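Open Day at Drumemum: Your Questions Answered

Thank you so much to everyone who has written in about our next open day! We have gathered up the questions we hear most often and done our best to answer them all in one place, so please have a read before you call.

When is it, and what does it cost?
Doors open on Monday, January 14, 2019, and admission is free, though we do ask you to book a place. We have 80 places in all, and they tend to go quickly once the schools hear about us.

What will I get to see?
The demonstration most people come for is the laundry one, where our Priron team works on handling clothes laid out on a bed. A T-shirt is a wonderfully awkward thing for a machine, all soft folds and floppy sleeves, and we love showing people why!

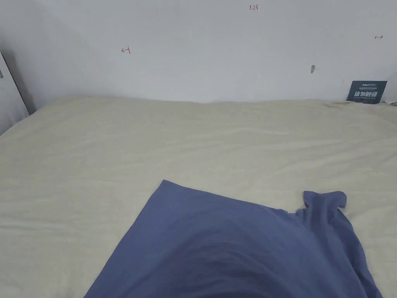 Halász wrote to us after the October open day that the talk on folding was over much too soon, and wondered whether there could be more time for questions afterward. There will be! We have added a half hour at the end of each talk, and you are very welcome to stay for all of it.

Can I try the equipment myself?
Yes, if you are comfortable holding a gripper in your hand and following a few simple directions. Sign up at the front desk when you arrive, and please leave coats and large bags in the cloakroom first.
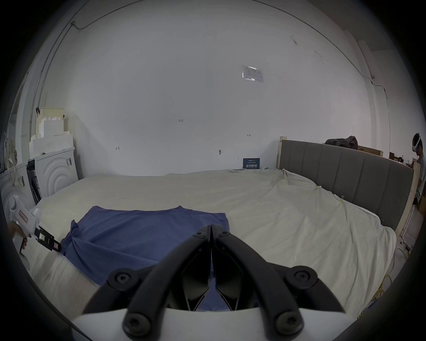 Hand-held grippers and a blue cloth at the bedside.

May I bring my children?
Please do. Children 6 and up can join the talks with an adult, and younger ones are welcome in the Jotuvlow room, where we put out building blocks and paper for drawing.

Is there parking?
There is a free lot behind the building, and the bus stops right across the street.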